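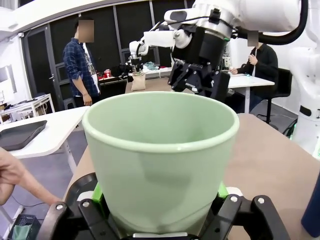

Clodix Replacement Grip Pads, set of 2

If you're on this page because your gripper has started letting go of things, you're in good company, and we're glad you found us! Our original pads went out with a batch of adhesive that softened under long holds, and after up to 200 hours of clamping a pad could creep down the finger and let a pot or cup slide with it. Tanvir Sultana on our repair bench spotted the pattern in February, and we've changed the adhesive and the backing since then.

The new pads are bright green like the old ones, so please go by the bag and not the color: the corrected ones are marked Fellow 40 on the label. If yours aren't, stop using them for anything held above a person's hands or feet, and write to us for a free set (we don't need the old ones back, or a receipt).

Fitting takes a few minutes. Power the arm down fully and wait for the fingers to relax, peel away the old pad, wipe the plate with alcohol and let it dry, then press the new pad on firmly from the middle outward. Leave it overnight before you grip anything. Change both pads together, even if one still looks perfectly good, or the grip will pull to one side.

One more thing, and Lok-yiu Yu asked me to put it in: keep hands away from the fingers while the arm is powered, even when it's only holding something light.

Page updated 23/08/2025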